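Opened packets going soft overnight – clip, tin or jar?

Posted by Wycliffe Masanja in Food storage

Dry snacks and crackers in our flat lose their crunch within a day of opening. The kitchen faces the sea and the cupboard is on an outside wall. I have tried a Koster clip, with no clear gain. Is the clip at fault or the cupboard?

Mirjam Wuyts
Probably both. A folded packet leaks at the corners, and a clip only presses the middle of the fold. 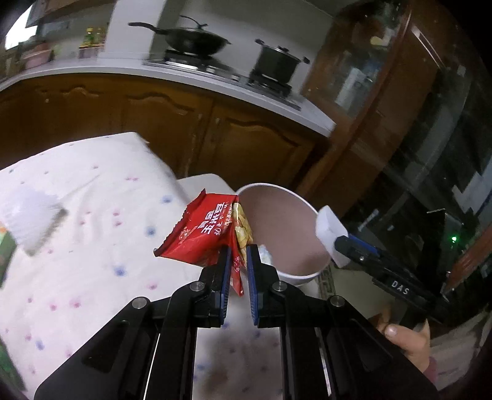
Moisture gets in fastest where the opening is widest, so the way a packet is opened matters. A bag torn along its top, like the red one of yellow corn snacks, has no straight edge left to fold, and a clip will not close it well. Cut with scissors, fold over twice, then clip. For anything kept longer than 2 days, use a jar with a rubber seal.

Gusari
Clips are useless. Just eat it faster.

Semmont
Agree with Mirjam on jars. Points to add:

– Move the food to an inside wall. A cold wall raises the humidity of the air next to it.
– Put a cheap hygrometer on the shelf. Mine read 57 per cent in February with the door shut, and crackers went soft at that.
– Keep dry food away from the kettle, and from an open bin if you wipe it out with water. 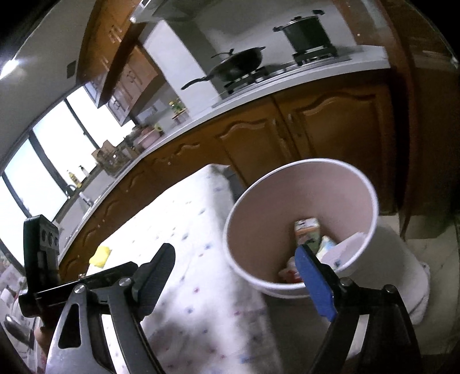 – Soft crackers can be dried in a low oven for a few minutes. Let them cool fully before closing the jar, or the steam goes straight back in.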